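Traketti (kitchen line)

Traketti is an automated table-clearing and sorting line used in the training kitchen of Rilleck, a company that prepares meals for schools and small hospitals. It was installed by the engineering firm Buzatu and replaced a part of the hand work at the return counter. The name is used both for the robot arm and for the whole work area around it.

Background

Before the change, two workers on each shift stood at the return counter and moved plates, cups and food containers to the washing side. The kitchen handled 1,380 pieces in a normal shift. The work was simple but heavy for the wrists, and many workers asked to be moved after one season. A first plan, called Lollow, proposed a longer conveyor belt. It was given up in January, as the room was too narrow.

Practice table

New tasks are first tried at a white practice table with toy food and light kitchenware, so that mistakes cost little. The arm must learn to tell food from dishes, and to take soft or round things without pushing them away. Staff members arrange the pieces themselves and change the arrangement often.

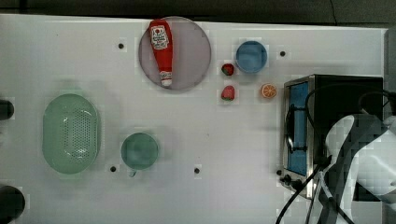
Ketchup bottle on a plate, with strawberries and an orange slice at the practice table
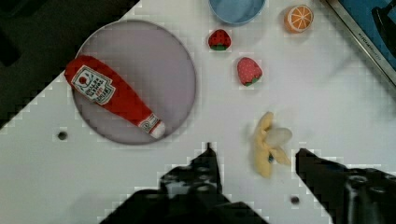

Effects on the staff

No position was closed when the line began. The two counter places became one, and the second worker was trained as a line attendant. The attendant starts the arm, watches for stopped movements and decides what to do with pieces which the system does not know. The course was prepared by Marilou Manalo, a former shift leader – she later became responsible for all attendants.

Opinions among the workers are divided. Several of them report less pain in the hands at the end of the day. Others say that the work is now more lonely and that waiting beside a machine makes them more tired than carrying plates. After these complaints, attendants began to change places with the cooking side every 2 hours.

Limits

The line does not handle glass or knives, and these are still sorted by hand. Stacked bowls must be separated before they reach the arm.

See also

Kitchen automation
Job rotation
Return counter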